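Pitar Bench Cell – Demonstration Recording Station

The Pitar is a bench-mounted station for recording manipulation examples used to train a learned policy. It is sold by Sandhu as a complete cell or as an add-on to an existing arm. Each episode stores joint positions, gripper state and synchronized video under one time stamp. 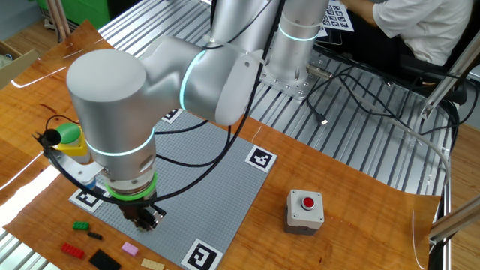
Two-finger gripper over the studded baseplate, with a marker at each corner.

The standard task set is brick pick and place. Corner markers give the baseplate pose in camera coordinates, so the plate can be moved between episodes without a new calibration. The Jiller recording software checks the pose at the start of each episode and rejects the take if a marker is lost.

Storage: 2000 episodes on the internal drive
Recommended minimum per task: 800 episodes
Export: one folder per episode, or a single Lasteck archive
Camera inputs: 2
Order code: 847

Failed attempts are kept by default and labeled as such – they can be filtered out at export.
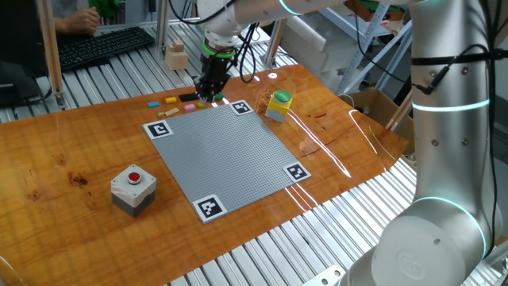

Can episodes from two different bench layouts be combined in one training set?
Both layouts can go into the same set if each was calibrated separately and the layout tag is filled in before export.

Page last revised 29/09/2022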